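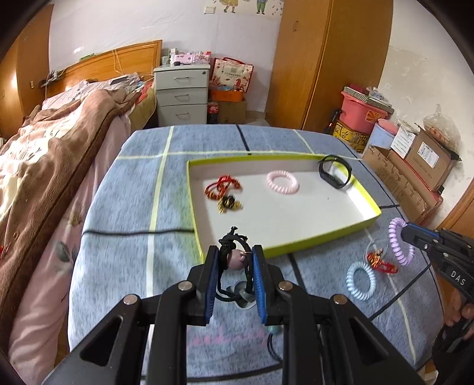
Joanne Hollis asked after the last report whether a written practice standard for hand-held gripper recording was worth the hours being charged to it, given that the operators already know how to close a gripper on a hair tie. Her view was that the rules should be as short as possible and that any rule an operator could not repeat from memory should be dropped. We have taken the second part of that as a working requirement. The first draft of the Nellel practice rules had 70 clauses. The current draft has 17.

Reading time: 3 minutes

Progress report, Nellel work package on recording practice
Submitted 29/07/2021

1. Status

Draft 3 of the rules is complete and in use for the small accessories task, in which bracelets, coil hair ties and similar soft or looped items are handled with two grippers and a shallow tray. The text was reviewed by Forkov for operator safety and by Privum for household privacy. Both reviews are closed. One comment from Privum, on printed matter in the background, is carried over to section 4.

2. Changes since draft 2

The start condition has been rewritten. Draft 2 required every item to be outside the tray at the start of a recording. Operators found this slow to set up, and it produced starting layouts that were too much alike. Draft 3 allows any split between tray and cloth, provided the split is written in the log before recording starts.

The clause on grip has been narrowed. A cord or loop is to be taken between the pads, never hooked over the tip of a finger, unless the log entry names hooking as the method for that take. Mixed methods within one take are the most common reason for rejection at review. Of the takes rejected in the last batch, 16 were rejected on this point alone.

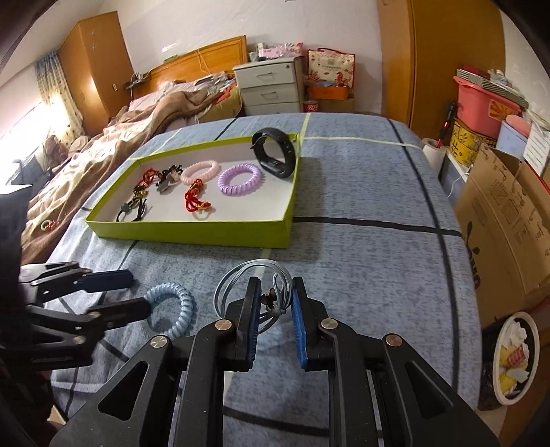 The two-gripper clause is new. One gripper is designated as lead for each transfer, and the other stays clear of the tray until the lead has released. Jawad Warraich proposed that the lead be allowed to change within a take if both operators call the change aloud. This was tried and accepted. The spoken call also gives the annotators a usable marker — something draft 2 did not provide.

Surface markings are now covered. Where the cloth or bedspread carries stripes or a grid pattern, the pattern may not be used as a position guide in the log. Positions are given relative to the tray only. A cloth moves during handling, and logs that referred to stripes could not be checked afterward.

3. Conformance

Conformance is checked by a second reader who has not seen the log. The reader writes down the lead gripper, the grip method and the final position of each item, and the two records are compared. A take passes if they agree on all three. Sakalauskas supplied the comparison sheet and has asked that disagreements be kept on file, including those settled in the operator's favor. We have agreed to this.

The weakest point remains small dark items such as hair clips and thin elastics. Readers disagree on these more than on anything else. We do not propose a rule at this stage. The options are to limit how many such items a take may include, or to require that they be spaced apart at the start, and both would reduce the variety the task is meant to provide.

4. Open items

Background contents. Recordings are made in furnished rooms, and packaging, labels and papers may be in view. Privum wants anything bearing a personal name or address turned or removed before the first take. The wording is agreed in substance, but it has not been settled who signs for the check.

Pad wear. There is no replacement interval for the gripper pads. Operators currently replace them on judgment. We will record replacements until January and then decide whether an interval can be justified.

Training. Three operators have completed the revised briefing. The remaining operators will work under draft 2 until briefed, and their takes will be marked accordingly so that the two sets can be separated.

5. Request

We ask for approval to freeze draft 3 as the reference text for the next batch. Hours for the second reader are within the existing allocation. Hours for the pad wear record are not — a separate line will be submitted with the next report.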